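Valtov H2 Hand-Held Gripper: Demonstration Sessions

The H2 is a two-finger, hand-held gripper for recording manipulation tasks without a robot arm. Demonstrations run at the Goltwood showroom through December, starting at 9 am. Each session takes 53 minutes and is limited to 5 visitors.

Work is done at a round wooden table using ordinary desk items. The operator closes the dark grey finger pads on either side of the object, with ribbed magenta sections behind them. A computer mouse is one of the standard pieces: the shell is curved on all sides, and grip position affects how squarely it can be set down.
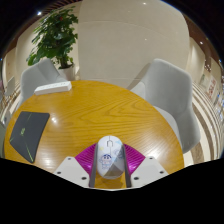 Khoa Doãn asked after a morning session whether the pads could be changed without recalibrating the unit. They can, provided the replacement pair is the same thickness. Pads of a different thickness require the jaw-width routine, which is run from the Evov software and takes 39 seconds.

Visitors may bring their own test objects. Liquids, blades and anything wider than the jaw opening are excluded. Recorded trials can be exported at the end of the session on request.

Bookings and spare pad orders: Rekha Kaushik, Goltwood showroom. Please state your organisation and the objects you intend to bring.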